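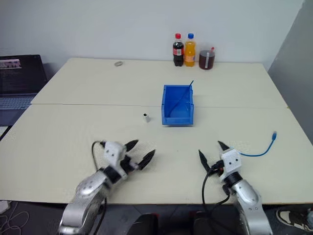

Cola, orange and a cup with a straw. Fizzy drinks, my old weakness!

I gave up fizzy drinks in June and I've been meaning to write about it ever since, mostly so I stop boring my sister with it on the phone. I used to have one with lunch, one on the drive home and then another in front of the telly, and I never thought of it as a habit (it was just what was in the fridge).

The first week was horrible. I had a headache that sat behind my left eye and I was so snappy that Garnet took himself off to the allotment three evenings running. I tried sparkling water, which tastes like telly static to me, and then Raymonde Lévesque from my choir told me to try cold mint tea with a squeeze of lime. Well! I make a big jug of it every night now and it's gone by teatime.

I also kept all the money I'd have spent in an old biscuit tin, and when I tipped it out on the bed there was over £951 in there. I counted it twice! We're putting it towards a few days in Plerow, in the little cottage by the harbour with the blue door.

I did have a sip of Harvey's lemonade at the barbecue and it was so sweet my teeth hurt. I still miss the noise of the bottle opening, though. If anyone has a good recipe for ginger cordial, not too much sugar, please pop it in the comments, as I've got a whole bag of ginger going wrinkly in the cupboard.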